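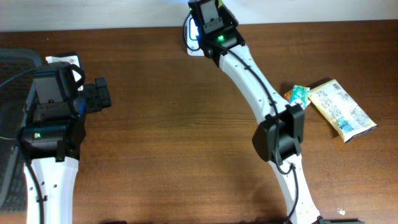

*Divia two-arm tabletop station with packaged goods on the work surface.*

# Divia Two-Arm Research Station

Divia is a tabletop station for laboratories that study how robots learn everyday handling work from human demonstrations. It consists of two lightweight arms, a gripper on each arm and a recording package that stores joint positions, gripper opening and video on a single clock. The station was developed at Wernach by a group led by Romana Štefanec and is supplied to universities and research institutes through Lanz.

This page describes the station together with the method it was built to support, known as staged relabeling. Laboratories may use the hardware with their own training code, and several do.

## The research question

Clearing small groceries from a table is simple for a person and surprisingly uneven work for a learned controller. A pocket pack of tissues can be gripped across its width. A large, flat pouch offers very little height for the fingers, and a juice carton may be upright or on its side. A controller trained on all of these at once tends to favor whichever object was easiest to demonstrate, and its performance on the others falls behind.

Staged relabeling addresses this by dividing each recorded demonstration at the points where the gripper changes state. Every segment is then given a short written label, such as "approach pouch" or "release above container," and the controller is trained on segments drawn evenly by label. The length of the original demonstration no longer decides how much each object contributes.

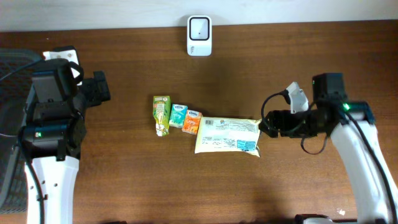 The labels are proposed by software and confirmed by a trained reviewer. Leonie Rüegg, who designed the review tool, recommends that the person who gave the demonstration should not also review it. Segments on which the reviewer and the software disagree are set aside and may be returned to the training set after a second reading.

## Results to date

The reference study used 647 demonstrations of tabletop clearing. After review, 384 of them were accepted in full – the remainder contained at least one disputed segment and were held out of the first round of training. The resulting controller was tested over 200 trials with layouts that had not appeared in the training set, and was compared with a controller trained on the same recordings without labels.

The main findings were as follows:

- The labeled controller completed more layouts without help from an operator.
- The largest gain was on flat pouches, where the unlabeled controller often closed its fingers too early.
- Results for tissue packs were nearly the same for both controllers.
- Cartons lying on their sides remained the most frequent cause of failure under either method. 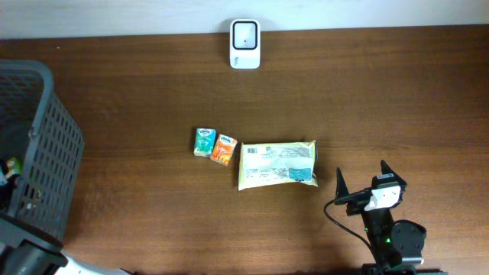
The last point is the subject of continuing work. Boonsong Thammasiri has suggested that the segment boundary is placed too late for these objects, so that the turn of the wrist is divided between two labels. A revised boundary rule is under test at Predmont, where the station is used with the same objects and a different group of operators. Results will be added to this page once the comparison is complete.

## What is supplied

| Item | Description |
|---|---|
| Arms | 2, with table mounts |
| Grippers | One per arm, two-finger |
| Recording package | Joint, gripper and video data on a shared clock |
| Review tool | Segment display, label entry and dispute list |
| Reference data | Accepted demonstrations from the reference study |

The table and the objects to be handled are provided by the laboratory. Lanz can advise on a suitable surface. A level top with enough clear space for both arms to reach the middle is sufficient for the reference task.
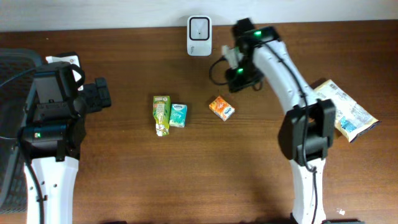 Layouts should be varied between demonstrations. In the reference study, operators changed the spacing and angle of the objects before each recording and did not return them to marked positions. Laboratories that wish to repeat the published comparison should follow the same practice and should keep the test layouts separate from the start.

## Limits of use

The station is research equipment and is not offered for production lines or for use near members of the public. The reference controller has been evaluated only on light packaged goods. Glass, open containers and unwrapped food fall outside the study, and no claim is made for them.

## Orders and support

Inquiries from laboratories are handled by Barrett Whitfield at Lanz. Please state the intended research use, the number of operators to be trained and whether the reference data is required. Technical questions about the review tool are passed to the Wernach group – a written reply is normally sent by Reto Leitner.

Page last revised 2019-11-24.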